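Diary > Kitchen and table > The long table again

4 min read

Up before six, because I couldn't stop thinking about dishes. December does this to me every year. I lie there doing the seating in my head and then I end up doing the snacks in my head, and by then I may as well put the kettle on.

So the big job was getting the serving stuff out of the hall closet and onto the table, so I could finally see what I've got and stop guessing. It lives in three boxes, one marked "bowls", one marked "trays" and one marked "NOT bowls" in my own handwriting from a year when I was clearly in a mood. Of course there were bowls in it! Good ones, too, that I'd completely forgotten about.

Rocío Mamani came by with her coffee still in her hand and told me I was mad to even think about buying more. She's coming to the dinner and she's bringing the sunflower seeds and the candied things, so she gets a vote. Eighteen people is the number right now. It was less before my cousins in Štefanec decided they could come after all - I'm thrilled, I really am, but that's a lot of elbows.

I did have a look on the Netine site last night, just to see. They had a set of serving dishes for 109 and I put it in the cart and took it out again twice. The shop in Varby is cheaper but you have to get there early and then park somewhere silly. In the end I closed the laptop and ate toast.

The tablecloth went on first. I love this cloth. It's the shiny printed kind with the fruit and flowers and the little beach bit with the palm fronds, and it makes no sense at all for winter, and I don't care one bit. My aunt in Navham keeps hinting that she has a nice plain cream one I could borrow. No thank you! You can't wipe gravy off a nice plain cream one.

Then trays, then bowls, shuffling everything along until I could think. The red trays are the ones I always want to use, with the wavy edges and the gold. One says THE WEDDING in the middle in gold letters, so it'll get a heap of candy on it and anyone who wants to ask about weddings can eat their way down to it first. The other one still has its sticker on, barcode and all. I'll have to soak that off before anyone comes. 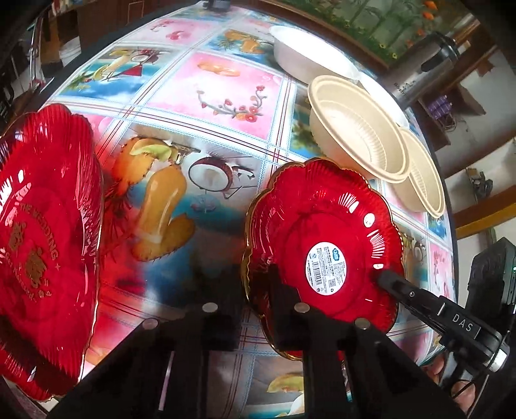
Do you need a separate bowl for every snack?
Two snacks can share a bowl if they're both dry, like nuts and pretzels, but anything sticky or juicy wants its own.

I'm putting that here for myself as much as anyone, I argue with myself over it every single year and then forget what I decided. Olives on their own. Dried fruit on its own. Nuts and the little crackers can be friends.

I've decided the beige bowls are for the nuts, they're a nice oval shape and people can get a proper handful. The white ones can do olives, and something green if I get that far. Rocío wanted the red trays up at the window end so they'd catch the light, and I wanted them where the kids can reach, and we left it there.

Need to buy: toothpicks, 400 g of walnuts, more napkins, the good mints. Need to call my aunt back and be nice about the cream tablecloth.

Recent entries
Cousins, beds and who gets the couch
A walk to the shop and back for one lemon
What I found in the hall closet
Soup for a cold week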